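The Stop at Plellham

The right arm stopped at four minutes past two, and because it was the third time that week Mitali Bepari did not get up straight away. She finished her sandwich. Then she wheeled her chair over to the bench and read the screen.

It said what it had said before. Joint four, torque limit, hold position.

"Same one?" said Marikar from the other desk.

"Same one."

The unit at Plellham had two cells, and this was the older. It did sorting work for Belano, who wanted to know whether a pair of arms could be trusted with the returns that came back in a muddle - toys in with stationery, jars in with anything. The arms picked things out of one basket and put them in another, and every pick was logged. Belano had asked for 2,000 picks without a fault before they would talk about money. The counter on the wall screen had got to 381 on Monday's software and 137 on the one after that. Now it said 17.

Mitali scrolled back through the log. The joint had been drawing a little more current on each pick, so little that you would not notice unless you laid the lines on top of each other. She did that, and there it was, a slow climb and then a jump.

"It only happens on the right," she said.

"It only happens on the right when it reaches low," said Marikar. "It's fine over the yellow tray."

"So run it slowly and let me watch."

He cleared the fault and set the speed to a quarter. She stood behind the yellow line on the floor with her hand on the stop button. The arm went down to the wicker basket as if nothing had ever been the matter with it.

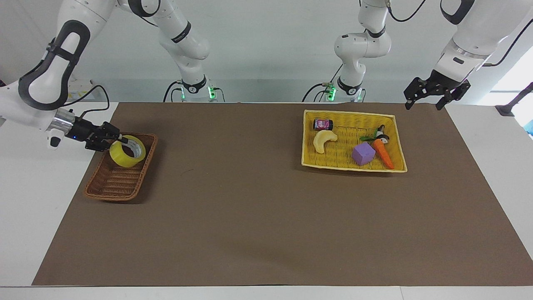

She was listening for it this time. At full speed the fans and the motors covered everything, but at a quarter there was a small dry click, up near the elbow, each time the arm went past a certain angle. She made Marikar run it again, and then a third time. It clicked every time.

"That's the cable," she said.

"The cable was changed."

"When?"

He looked it up. The cable had been changed in July of last year, by a contractor from Tremgate, and the sheet was signed and stamped. Under "clips refitted" somebody had put a tick. Mitali took a torch, locked the power off, hung her tag on the switch and climbed on the step to look.

One clip was missing. Without it the cable could slide into the gap behind the joint, and every low reach had been nipping it against the casing. The outer layer had worn through on one side, and she could see bright wire in two places.

She came down and did not say anything for a moment. The day before, with the counter at 90 and something, she had asked Marikar to raise the torque limit so they could get through the afternoon. He had said he would rather not. She had been short with him about it, and then the arm had tripped and they had both gone home.

"If you'd raised it," she said, "it would have kept pulling."

"Probably."

"And I'd have been reaching in to change the baskets over."

Marikar nodded. He had already started on the fault form. He asked her for the date, and she told him 2023-06-13, and he asked whether she wanted the part about the torque limit in it.

She thought about who would read it. Belano would, and so would the man at Tremgate who had ticked the box.

"Put it in," she said. "Put that I asked."

He typed it. She went to the cupboard for a new cable and a bag of clips, and found there were no clips, only the bag. She rang the stores and was told they could have some by the morning.

Marikar reset the counter to nought. Mitali left her tag on the switch, checked the other cell's clips with the torch, and then checked them again with her fingers before she went to tell Belano they would be late.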